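Section 3. Setting Up a Classroom Roster in Vato

Before you start, have your school code and a list of enrolled children ready. Each preschool room needs its own roster. Dzene sites that share a building with an elementary school still set up one roster per room.

1. Sign in and open the Rosters tab.
2. Select Add Room and type the room name as it appears on your license.
3. Enter each child's name, birth date, and home language.
4. Select Save. The room now shows as Draft.

Note: A room can hold up to 14 children. If you enter more, Vato keeps the extra names on a waiting list and does not assign them a teacher.

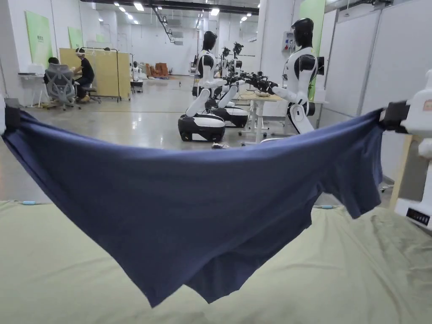

5. Open the Staff panel and assign a lead teacher. Assistants can be added later.
6. Choose the fall or spring screening window. The fall window closes in December.
7. Select Publish. Families with an e-mail address on file get a welcome message.

Caution: Publishing locks birth dates. To correct one afterward, send a change request to the district office from the Help menu.

If you are moving records from Hetau, import the file before step 3. The file may have no more than 2,000 rows. Check the import report for skipped rows before you publish.

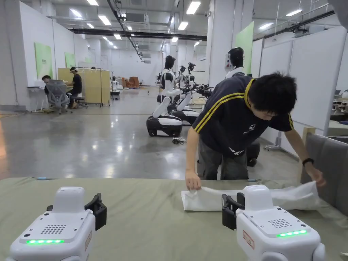
What happens to a child's record when the child moves on to kindergarten?

The record stays in the preschool room until the elementary school accepts the transfer. After that, the preschool teacher can read it but can't edit it.

To start a transfer, open the child's record, select Transfer, and pick the receiving school. Transfers left open are listed on the Pending page.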